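**Written test for clerk posts at Pomwood Savings Bank moved to September**

May 14, 2021

Pomwood Savings Bank has informed all applicants that the written test for its clerk posts will now be held in September. The test was planned for the early part of summer. The notice was placed on the recruitment page of the bank on Friday morning, and the same text was sent by email to the registered candidates.

The bank wants to fill 43 clerk posts in its branches. Most of the posts are in the town of Pomwood, and the others are divided between the branches in Ulasex and Witia. No change has been made to the number of posts. The bank also says that the pay and the conditions of work will stay as they were given in the first advertisement.

Candidates who have already applied do not need to apply again. Their registration number remains valid, and so does the fee they have paid. The admit cards which were downloaded before this notice must not be used. New admit cards will be issued through the same login, and each card will show the date, the reporting time and the address of the test centre. The bank has not yet given the exact date. It says only that the test will be completed within the month of September, and that candidates will receive the date at least three weeks before.

The reason given in the notice is the lack of seats. The two halls which the bank had booked in Pomwood can now take fewer people, as the desks have to stand further apart. When the halls were booked, there was place for 1000 candidates in one day. Under the present rules the same halls can receive 300 candidates at one time. The bank considered holding the test in several shifts during one week, but the halls were not free for so many days.

A third centre will therefore be opened in Witia, in the building of the Yilma Institute. Candidates who live in or near Witia may ask for this centre instead of Pomwood. The request is made online, under the heading "Change of centre", and it can be made only one time. After it has been sent, it cannot be taken back. Candidates who make no request will stay with the centre they chose in the application form.
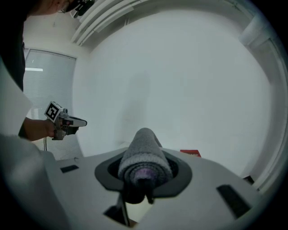

The pattern of the written test has not been changed. It will have four parts: English language, numerical ability, reasoning, and general knowledge with special attention to banking. All questions are of the objective type, and a part of the marks is taken away for each wrong answer. For a question which is left blank, no marks are taken away. The candidate must reach the minimum marks in each part, and also the minimum in the total. The bank will publish these minimum marks together with the result, as it did in the last recruitment.

Those who pass the written test will be called for a short interview and a check of documents. There is also a simple test of the local language for candidates who did not study it at school. The interview will take place at the head office in Pomwood, also for candidates who wrote the test in Witia. Travel costs to the interview are not paid by the bank.

Some applicants had asked what happens with the age limit. The notice answers this point clearly. The age will be counted on the date which was printed in the first advertisement, so a candidate who has a birthday during the summer will not lose the right to sit the test. The same rule is used for the educational qualification. Final-year students who had no degree certificate on that date can still not be accepted, even if they receive the certificate before September.

Candidates who do not wish to wait can withdraw and get back the application fee of 300. For this they must fill in the refund form on the recruitment page and give the details of the bank account from which the fee was paid. The money will be returned to this same account only. If the fee was paid in cash at a branch, the candidate should go to that branch with the receipt and a proof of identity. The refund form closes at the end of this month, and after that date a withdrawal is possible but the fee will not be returned.

Coaching centres in the region have also changed their plans. The Yilma Institute, which runs a preparation course for bank tests, says that its evening classes will continue over the summer without an additional fee for students who are already enrolled. New students can join the weekend group. The institute says that its teaching staff will have no part in the conduct of the test in its building, and that the rooms will be handed over to the bank on the evening before.

In the first weeks after the advertisement, several candidates reported problems with the upload of the photograph and the signature. The bank says that these applications were not rejected. Candidates concerned will see a message after they log in, and they can upload the two files again until the correction window is closed. Other details in the form, such as the name, the date of birth and the category, cannot be changed online. For a mistake in these details, the candidate has to write to the recruitment section and attach a copy of the school certificate.

The bank asks candidates to look at the recruitment page from time to time and not to follow dates which are passed on in messaging groups. Last week a false timetable with the name of the bank on it was shared in Ulasex, and some applicants had already booked their travel because of it. The bank does not give test dates by telephone, and it does not ask for any payment after the application fee.

The helpline of the recruitment section is open on working days from ten in the morning until five in the afternoon. Questions by email are normally answered within four working days. Candidates should write the registration number in the subject line.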